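14 December 2023

**Rernach cordless mop, £200**

I have owned a great many mops, and all of them have ended up outside the back door with their heads in a bucket, looking sorry for themselves. The Rernach was meant to be different. It has a battery, a pair of spinning pads, a water tank and a voice. I didn't ask for the voice. It says "cleaning begins" when you switch it on and "cleaning is complete" when you switch it off, whatever you did in between.

I bought it in April, after the string mop and I had reached the end of our conversation. That was long enough ago to be past the stage where you defend a thing on account of what you paid for it.

First, the good part. It gets floors clean. Plain tile comes up nicely, and so does vinyl, provided you go slowly and don't expect it to deal with anything that has set. Pale patterned floors are harder to judge. You go over the same smudge four times, then get down on your knees and find it's a petal.

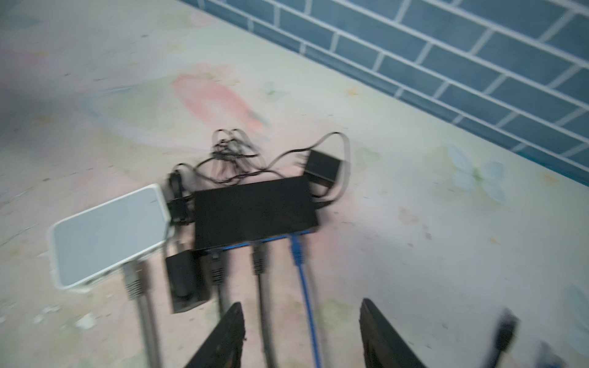
The pads are decent quality and come off with a tug. They wash at 30 and dry overnight on a radiator, though one has gone a bit oval. Spares are sold in packs of 2, at a price which suggests they are woven by monks. I tried the cheaper Zisport ones and they fit, mostly. Every so often one leaves and sets off across the kitchen by itself, which is more entertainment than the proper pads ever gave me.

Battery life is 27 minutes on the lower setting. The box promises more, but the box also shows a woman mopping in white trousers. For a kitchen and hall it's plenty. If you've got a big downstairs you will be doing it in two goes with a long sit down in the middle, and I can't pretend I minded that.

Now the tank. You fill it through a hole the size of a shirt button, using a little plastic jug that comes in the box and will be lost by the second week. Mine was. I now use an egg cup. The bung is fiddly too, and if it isn't pushed fully home the mop lays down a thin trail behind you like a slug with ambitions.

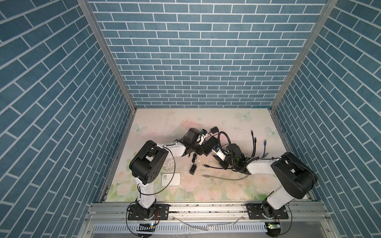 One reader got in touch to say the tank had been fine from the start, that the bung simply wants a quarter turn to the left once it's in, and had I looked at page six of the booklet? The same reader thought the real fault was the noise, which sends the dog upstairs, and wouldn't buy another.

I have now looked at page six. The quarter turn works. I'd like it noted that the drawing on that page could equally be of a doorknob.

Edges are the other grumble. Round pads and square corners have never got on, and there's a neat little triangle of grime in each corner of my hall to prove it. It's the same round chair legs, table feet and anything else that comes down to the floor and stays there. You can nudge the pads right up against a metal leg without marking it, but the crumbs just get pushed round to the other side.
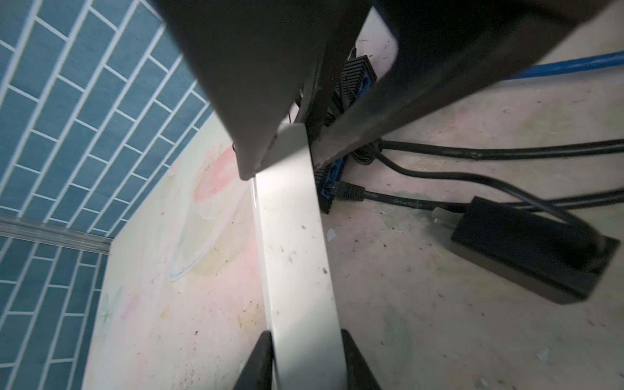 For that sort of job I still use the Rajput hand brush, a plain thing with stiff bristles and no opinions. It takes five minutes and my back knows all about it. I'd also use it on grout, as the spinning pads skate over the top of the lines and leave whatever is down in them quite undisturbed.

Storage: it stands up by itself on the charging base, just. Don't shut a door hard near it. The base needs a socket at skirting level, so in my house it lives where the lamp used to.

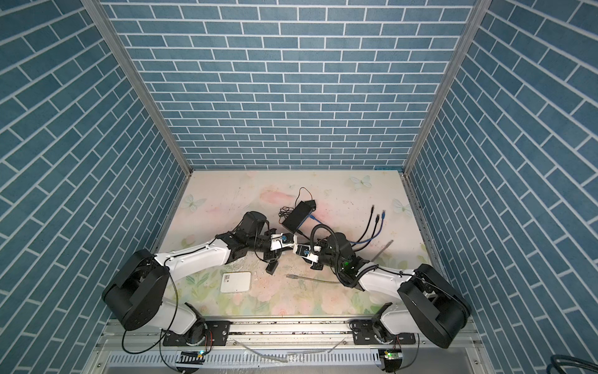 *Brick-pattern walls in blue, and a pale butterfly floor with a few scuffs.*

Would I buy it again? At full price, no. Listside had it reduced for a while and at that money I'd have said yes, egg cup and all. If you've got mostly open floor and a bad wrist, get one. If your house is all corners, get the brush and put the rest towards a rug.

The voice can be turned off, by the way. Hold both buttons until it says "voice off".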